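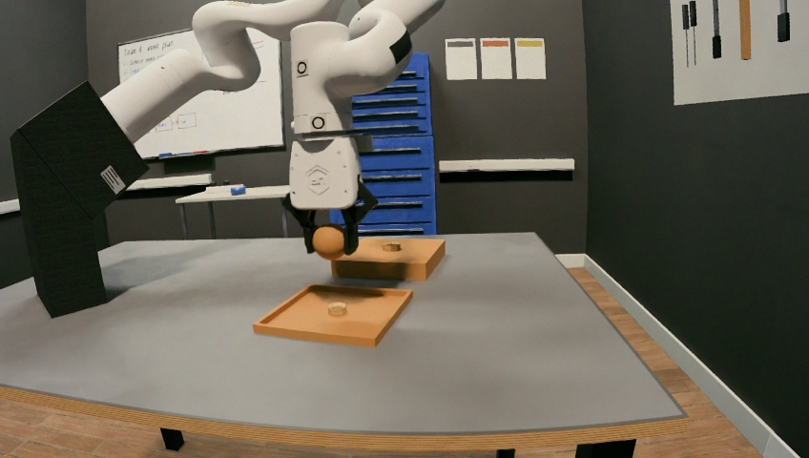
The big grey table

Tala67
Right, so I've finally got a spare room and I want a proper big worktable in it for cutting fabric and general mess. Mostly dressmaking, a bit of wallpapering when I'm brave. Do I go for standing height or normal desk height? I've got 205 cm along the wall and a dodgy lower back. Grey top preferred, white shows every pencil line!

sperling
Standing height, every time. I cut out on the dining table for years and could barely get up the stairs afterwards. Measure from the floor to your hip bone and go 5 cm under that.

Hatura
Don't agree, sorry. Lovely for cutting, miserable for anything fiddly. I had a high one and ended up perched on a bar stool to pin hems, which did my back in worse than bending ever had. Normal height and put it on blocks when you need to.

sperling
Blocks wobble though. Mine slid off in the middle of a curtain - never again.

Titer
What about depth? Everyone worries about height and then buys something they can't reach across. If it's going against a wall you'll be lying on it to get to the far side.

Tala67
Hadn't thought of that, thanks Titer. Could pull it out and walk round three sides, I suppose. Hatura, which blocks have you got?

Hatura
Solid beech with a dip for the leg. Had them since February and no wobbles so far (touch wood).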